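Unit 6 handout. Read before Sunday; bring the worksheet from Unit 5.

## Sorting and search cost

**Definition.** Search cost is the time spent locating an item, excluding the time spent picking it up or using it. Sorting cost is the time spent placing items in order before any search takes place. Storage design trades one against the other.

For an unsorted collection of n items, a person checking one item at a time inspects (n + 1)/2 items on average. With n = 40 the mean is 20.5 inspections. Dividing the same 40 items equally among four labeled bins reduces the mean to 5.5, provided the label is read correctly. Label reading is charged separately – see the Unit 5 worksheet, part B.
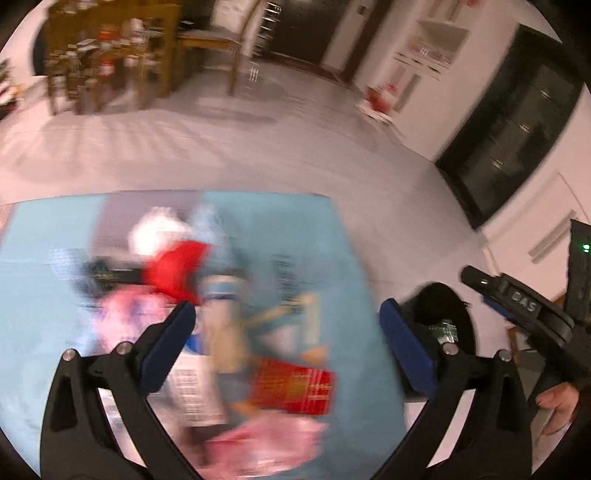 Search cost depends on visual overlap as well as on n. Two collections of equal size can differ widely when items in one of them cover each other. A light blue tray holding a jumble of objects is the usual case: the formula assumes each item can be inspected once and ruled out, and in a jumble a covered item can be missed and the whole pass repeated. Let p be the probability that the target is recognized on a given pass. The expected number of passes is then 1/p, assuming independent passes.

### Break-even point

Let S be the sorting cost in seconds, and let u and v be the mean search times before and after sorting. Sorting pays off after S/(u − v) searches.

Worked case, Tura stockroom:

- S = 2000 s
- u = 21 s
- v = 5 s
- break-even = 125 searches

The stockroom logged 162 searches in November, so sorting paid for itself within the month. The Zimon site has the same S but a smaller gap between u and v, and breaks even at some 700 searches.

**Exercise 6.1.** Find u − v for Zimon to one decimal place.

**Exercise 6.2.** Derive the mean number of inspections when four bins hold unequal shares of n and every item is equally likely to be the target.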